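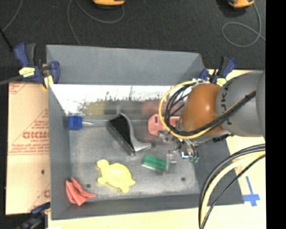

Bras robotisé au-dessus d'un bac gris.

Rapport d'avancement à la Fondation Ragnarsson
Projet Rundia : suivi de la propagande djihadiste francophone et formation des professionnels
17 avril 2022

Collecte

La collecte a repris en décembre, après le changement d'hébergeur. Le corpus compte à présent 2600 messages, communiqués et transcriptions de vidéos. Les textes sont en français ou traduits vers le français par les canaux de diffusion eux-mêmes. Nous n'archivons pas les vidéos d'exécution, conformément à l'annexe de la convention. Seules leur transcription et leur fiche sont gardées.

Sur cet ensemble, 577 documents ont été codés entièrement, c'est-à-dire lus par deux analystes avec comparaison des grilles. Le retard par rapport au plan de travail vient de la catégorie « appel à l'action », que les deux équipes n'appliquaient pas de la même façon. Un prêche qui loue un attentat passé sans inviter à en commettre un autre était classé tantôt dans cette catégorie, tantôt dans « glorification ». La règle a été réécrite et les documents concernés repris depuis le début.

La base Kirus fonctionne. La recherche par orateur et par date est en service, celle par verset ou citation religieuse ne l'est pas encore. Les variantes de translittération des noms posent toujours problème et sont fusionnées à la main.

Premières observations

Elles portent sur la partie codée et restent provisoires. Les messages longs des dirigeants, souvent consacrés à la situation au Proche-Orient et aux gouvernements accusés de compromission, sont peu repris en entier. Ce qui circule, ce sont des extraits courts, parfois une seule phrase sur fond fixe, publiés plusieurs semaines après l'original et sans mention de leur date. Un même extrait peut ainsi être rattaché à un événement qu'il ne commente pas. Nous proposons d'ajouter à la grille un champ « contexte de republication ».

Les relais francophones traduisent de manière inégale. Certains termes arabes sont conservés tels quels, d'autres reçoivent deux ou trois équivalents selon le canal. Pavithra Chettiar prépare une note de vocabulaire destinée aux formateurs.

Formation à Soddale

Le cycle de Soddale s'adresse aux éducateurs, aux enseignants et aux agents d'insertion. Plus de 157 personnes ont suivi le module d'introduction. Le module approfondi a été donné à 3 groupes. Les participants demandent davantage de cas concrets et moins d'histoire des organisations ; la deuxième matinée a été modifiée en ce sens. La séance sur le signalement sera refaite avec un juriste, les questions sur le secret professionnel étant restées sans réponse précise.

Budget

Les dépenses de personnel suivent les prévisions. La ligne « traduction » est dépassée, la ligne « déplacements » sous-utilisée. Nous demandons l'autorisation de transférer le solde de la seconde vers la première, sans changement du montant total.

Suite des travaux

Le codage se poursuit avec la règle révisée. La note de vocabulaire sera envoyée à la Fondation pour relecture avant sa diffusion. L'accès à Kirus pour les chercheurs extérieurs dépend de l'avis juridique sur la conservation des données personnelles, demandé et non encore reçu. Nous souhaitons aussi savoir si le rapport final doit comporter une version publique, car certains extraits devraient alors en être retirés.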